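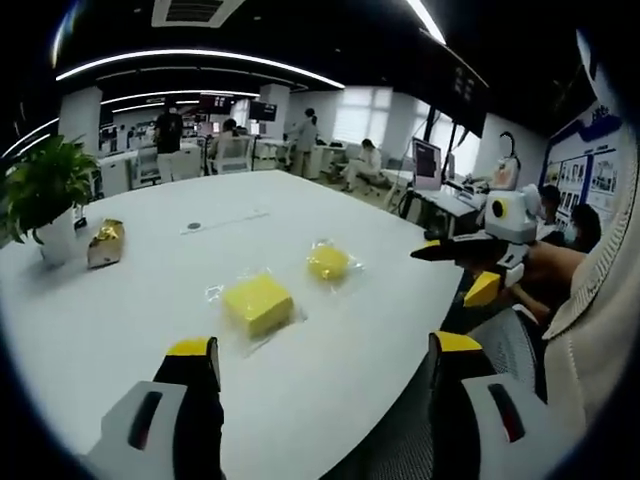

Just turn the telly up and get on with it, one reader wrote after my February piece, everyone's ears go in the end. Fair enough. Everyone's knees go too, and we still fix knees.

So, hearing. Again. Quick one, because I've got clinic at 2.

My view hasn't shifted. A hearing check should be as ordinary as a blood pressure check. Same visit, same chair, no special referral. At the moment you mostly get tested when your family has had enough of you, and by then it's been years. Years of nodding along at dinner. Saying "yep" to questions you didn't catch. Giving up on the phone.

People say, but there's the free online ones. Sure. Some are decent as a first nudge. But headphones vary, kitchens are noisy, and an app can't look in your ear and find a plug of wax. Wax! Embarrassing how often that's part of it. Doesn't need a hearing aid, needs ten minutes and someone with the right gear.

Then the cost argument. A pair of aids quoted at $3000 and people walk straight back out to the car. I get it. I'd walk out too. Still, the price of aids is a seperate fight from the price of a test, and we keep letting one scare people off the other. A test commits you to nothing. Plenty of people come out with an ordinary result and a bit of advice about the mower.
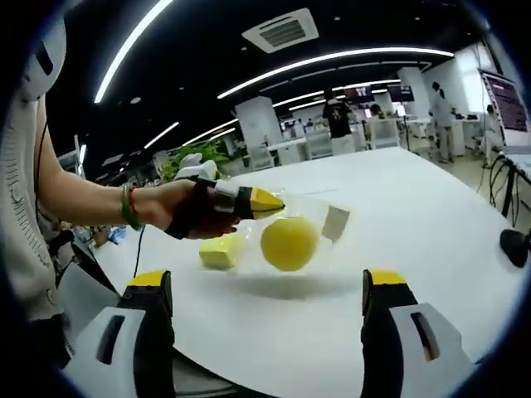
And the mower matters, by the way. So does the drop saw, the header, the shed radio turned up over the compressor. Out Prondau way everyone owns a pair of earmuffs and they hang on a nail. Loud noise does its damage quietly, over a long time, and the hair cells in the inner ear don't grow back. Wear the muffs. Put a pair on the kid holding the torch as well.

What bugs me most is distance. From Cokby it's 14 weeks for an appointment, then the drive to Mirkonden, then the drive home, all for a test that takes less time than the parking. Anyone still working loses a day's pay. Anyone who doesn't drive has to ask a favour, and a lot of older people would sooner go without than ask. Send the booth to them. One van, one audiologist, a couple of days in each town. It's been talked about for 13 years. Talked about.
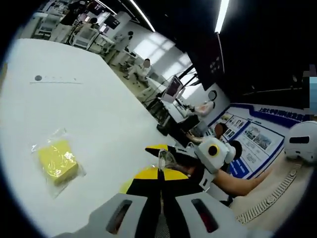 White table, bagged yellow sponge | Display board headed 上海大学

I know the reply to that. Staff are short, vans cost money, where would you park it. Park it at the footy ground. Train the practice nurses to do the basic screen and save the audiologist for people who fail it. Not every idea has to wait for a strategy.

Tinnitus I've left out, that needs it's own column. Same with kids and glue ear. But if one ear goes suddenly, overnight or over a few days, don't wait for any van. See a doctor that day. Treatment works best early and "I thought it was a cold" is how people miss the window.

Otherwise, ask at your next check-up. Just ask. If they look at you blankly, ask again.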